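Tatisgate Allotment Association
Minutes of the May site meeting, held in the Lekeck Room at 7.30 pm
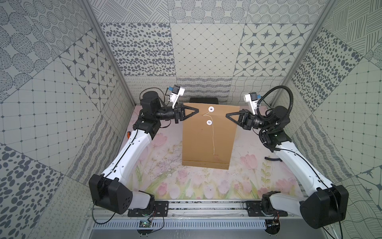

1. Attendance and quorum

Twenty-three plot holders signed the sheet. Quorum is 18 under rule 6. The chair opened the meeting at 7.34 pm. Apologies were received from the holders of plots 11, 40 and 67.

2. Minutes of the previous meeting

Approved with one correction. Under item 5, "lower gate" should read "top gate". The padlock on the lower gate was replaced in the autumn and does not need doing again.

3. Matters arising

3.1 Dip tank, row C. The ball valve has been changed. The tank fills to the mark and shuts off.

3.2 Hedge on the Clallent Lane side. Cut back to the boundary posts as far as plot 29. The remainder is left until the end of the nesting season.

3.3 Carpet on plots. Two plots still have carpet laid as weed cover, contrary to rule 14. Letters to be sent again, with a removal date.

4. Water

4.1 The main meter was read at both ends of the billing period. Metered use was 3,617 units against a noticeably lower figure for the same period last year. The meter was then read late in the evening and again before the gate was opened, with all taps closed. The dial had moved.

4.2 A leak is therefore assumed on the supply side of the row stopcocks. Rows A and B were isolated in turn and the dial continued to move. Rows C and D have not been tested, as the stopcock chamber at C is full of silt and the key will not seat.

4.3 It was asked whether the pipe under the central track could be the cause. The pipe is the original black alkathene and the plan shows it at a depth of 18 inches. Vehicles have used the track since the manure bay was moved. Members agreed that this was likely enough to justify a trial hole at the bend.

4.4 Agreed: clear the chamber at C, repeat the overnight reading with C and D isolated, and dig the trial hole only if the loss continues. Digging to be by hand.

4.5 A proposal to lock the taps overnight until the leak is found was put to the vote and lost, 6 to 15, with 2 abstentions. Hoses left running unattended remain a breach of rule 9.

5. Plots and waiting list

5.1 All 92 plots are let. Four have been inspected and found less than one quarter cultivated. First notices issued.

5.2 Halving of full plots. The meeting discussed whether full plots should be offered as halves when they fall vacant. Objections concerned shed positions and the shortage of taps at the far end of row D. Agreed that vacant plots in rows A to C be halved where a tap is within one plot's width, and that row D stay as it is for now.

5.3 The holder of plot 52 asked to keep three hens. Permitted under the existing rule, subject to a drawing of the run showing distance from the path. No cockerels.

6. Manure and woodchip

6.1 Escobar Stables will continue to deliver to the bay at no charge. The last load contained baling twine, and the stables have been told.

6.2 A question was raised about weedkiller residue in the hay. Plot 8 reported distorted leaves on broad beans. Members are advised to sow beans in a pot of the manure and equal parts compost, with a second pot of compost only, and compare after three weeks before spreading.

6.3 Woodchip to be tipped on the hardstanding only. Barrows to be returned to the rack.

7. Potato blight

Warning notices will go on the board by the top gate when conditions are met. Affected haulm must not go in the shared compost bays.

8. Any other business

8.1 The strimmer is out of use until the guard is replaced.

8.2 Bonfires are not permitted before the autumn. One was reported at the Clallent Lane end.

8.3 The shop hut will open at 10 am instead of 9.30 am. Onion netting is in stock.

The meeting closed at 8.52 pm. Results of the second overnight reading to be posted on the board.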